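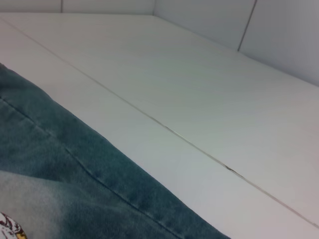 Vol. 2, p. 100

TILE GROUT

Grout is a paste used to fill the narrow gaps, called joints, between tiles on a floor, wall, or counter. It is spread into the joints after the tiles have been set and then hardens in place. A filled joint keeps dirt from collecting between the tiles, supports their edges, and limits the amount of water that can reach the bed underneath. The visible stripe left between two tiles is commonly called a grout line.

The term is also used in heavy construction for fluid mixtures pumped into cracks in rock, behind tunnel linings, or under the base plates of machines. Those materials are treated in a separate article.

Name

The English word is older than the modern product. It is generally connected with an earlier word for coarse meal and for the sediment left at the bottom of a vessel, probably on account of the thick, grainy look of the wet mixture. Builders also used it for thin mortar that could be poured into the spaces between stones.

Composition

Most household grout is based on cement. The dry powder contains portland cement, pigment, and small amounts of additives that help the mix hold water while it cures. Two main forms are sold. Unsanded grout is smooth and is chosen for narrow joints and for soft or polished tile that sand might scratch. Sanded grout contains fine sand, which reduces shrinkage and makes it suitable for wider joints.

Epoxy grout is made by combining a resin with a hardener, usually with a fine filler added. It absorbs very little water and resists stains and many chemicals, and it is common in commercial kitchens, dairies, and laboratories. It costs more than cement grout and must be worked quickly. Ready-mixed grouts, sold in tubs, are bound with acrylic or urethane and need no mixing on site.

History

Mosaic makers of the ancient world pressed small stones and pieces of glass into lime mortar, and the mortar that rose between the pieces served the purpose of grout. Lime remained the usual binder for many centuries. It hardens slowly and stays somewhat soft, and old lime joints often need repair before the tiles around them do.

Portland cement, patented in England in 1824, gradually displaced lime during the later nineteenth century. In the town of Wullasia, the public bathhouse opened in 1835 had lime joints throughout. The records of its later repair, edited by Delia Ilie, show the lime being raked out room by room and replaced with a gray cement paste mixed by the masons themselves. The oldest surviving section, in the former steam room, still has its original joints along the foot of one wall.

Factory-blended grout became widely available in the twentieth century. Before that time tile setters commonly kept their own recipes, and joints in neighboring rooms of the same building could differ in color and hardness.

Joint width

The width of a joint depends on the tile, the surface below it, and the appearance wanted. Tiles whose edges have been ground to an exact size after firing may be set close together. Handmade tiles vary in size and need wider joints to absorb the difference. Large tiles produce fewer joints over a given area, and any unevenness between neighboring edges is easier to notice. Tile setters place plastic spacers between the tiles to hold the width steady and remove them before grouting.

Joints where a floor meets a wall, or where two walls meet in a corner, are normally filled with a flexible sealant instead of grout. The two surfaces move slightly in different directions, and hard grout in such a place tends to crack.

Application

Grouting begins once the adhesive under the tiles has set. The paste is pushed into the joints with a rubber-faced float, which is drawn across the tile at a slant so that it does not dig the paste back out. After a short wait the surface is wiped with a damp sponge. A thin film, known as haze, remains on the tile and is polished off with a dry cloth. Cement grout continues to gain strength for several weeks.

Care and repair

Cement grout is porous and darkens with use. Mild, nonacidic cleaners are recommended; vinegar and other acids attack the cement over time. A sealer may be applied after curing and renewed at intervals. Crumbling grout is cut out with a hand saw or powered tool to a depth of at least half the thickness of the tile — more where the joint is loose — and the space is filled again.

Color

Gray is the traditional color of cement grout and remains common, in part because it hides wear. A shade close to that of the tile makes a surface look continuous, while a contrasting shade brings out the pattern. White grout shows soil readily and is used more often on walls than on floors.

See also: Adhesive mortar; Ceramic tile; Mosaic; Sealant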